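Automation at Furnia

Furnia is a commissary bakery in Gralurwood that supplies rolls and buns to cafés, school canteens and two hospital kitchens. Since its second year under manager Izzati Simanjuntak it has been trialling robot arms for the handling of baked goods, a project known on site as Midau. The trial is often cited in the local trade press as a success. The evidence for that is thin, and the bakery's own staff disagree about what has been gained.

Background

Before the trial, finished rolls were picked and portioned by hand by a packing crew working from 4 a.m. The work is light but repetitive, and sore wrists were a standing complaint. Management gave two reasons for automating: strain on the crew, and the difficulty of filling early shifts. Critics noted that the early shifts had become hard to fill only after the pay loading for them was cut.

The arms were set up by Kwak, a small integration firm whose lead on the job was Cillian Ó Conaill. Kwak's proposal spoke of a line that could handle 2,350 rolls in a shift. The figure was a projection and has not been reached. The best shift on record stands at 1,483, and the log for that shift doesn't say how many rolls were moved by the arms and how many by the people beside them.

The handling task

The basic task is to lift a roll from a flat surface and place it in a bowl without crushing the crust. It was chosen because it sounded simple. Rolls vary in height, in how much the topping has cracked and in how firmly they can be held, and a grip that suits one will dent the next. Handling practice is done at a small table away from the ovens.
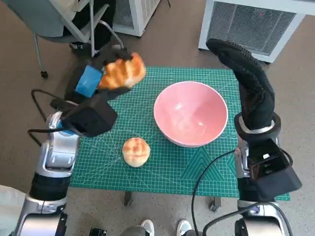
Two-arm handling practice with bread rolls, a pink bowl and a gridded cutting mat.

The two arms need not carry the same kind of hand. A gripper with dark fingers can be used on one side and a gloved hand on the other. Kwak described this as flexible. Ro-un Tak, a packer on the early shift, described it as two things to go wrong instead of one, and the maintenance book gives her some support.

Effect on jobs

Furnia has stated that no position was lost to the project. This is true in the narrow sense that nobody was dismissed. Two packers who left were not replaced, and casual hours fell. A new role called "line minder" was created, paid at the packer's rate, although it involves clearing stoppages, resetting the arms and keeping a written fault log. Han-gyeol Yeon, the first to hold the role, asked for it to be regraded. The request was still under review in December.

Minders report less strain on the wrists and more on the eyes. A packer could chat while working. A minder is expected to watch each pick, and several have said the shift feels longer for it. The early start hasn't changed.
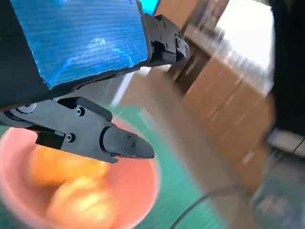

Wear is another cost that was left out of the original proposal. Pads and coverings on a gripper rub and fray, and screws have to be checked and retightened. At Furnia these checks fall to the minder at the start of the shift, and they come out of the time allowed for set-up. Crumbs and sugar add to the job.

Assessment

The only study of the trial so far was written by Kyung-tae Seol, a former production planner, and draws on 900 logged picks. It found that the arms were gentle with firm rolls and unreliable with soft ones, and that most stoppages were cleared by hand in less time than it took to write them up. Seol also pointed out that the log was kept by the same people whose hours depended on the result - a weakness that cuts both ways.

Simanjuntak has said the trial should be judged over a longer period. The bakery hasn't said how long, or what result would lead it to stop.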